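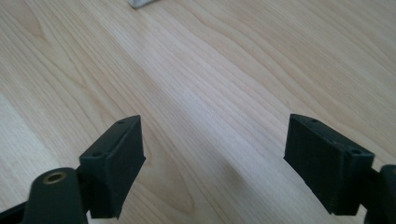

Figure 3. Gripper open over a wooden tabletop.

Section 3: Tidying a table

The Nadura hand can clear light household items from a flat surface. It can't yet do the whole chore. Someone still has to sort the items, and soft or floppy things need a person nearby.

1. Wipe the table and let it dry.
2. Open the fingers fully.
3. Bring the hand down until the pads are just clear of the wood.
4. Close slowly on the item, lift, and move it to the bin.

Note: In the July trials at Kurnport, the hand finished 1,770 of 3,473 pickups without help. Most of the misses were cloths and thin plastic.
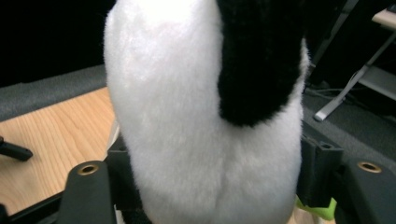 Nadura Set-up Guide | Issue 3 | Page 82

Soft toys

5. Approach a plush toy from below and the sides, with a finger on either side of the body.
6. Stop closing once the fur starts to bunch. Extra force won't improve the hold.
7. If the toy slips, open fully and start again from step 3.

CAUTION: Keep fingers, hair and loose sleeves away from the pivot arms while the hand is closing.

Folding laundry, stacking dishes and wiping up spills are not supported in this release. Do those jobs by hand.

For changes to the pickup settings, contact Serena Rinaldi at the Merkville service centre.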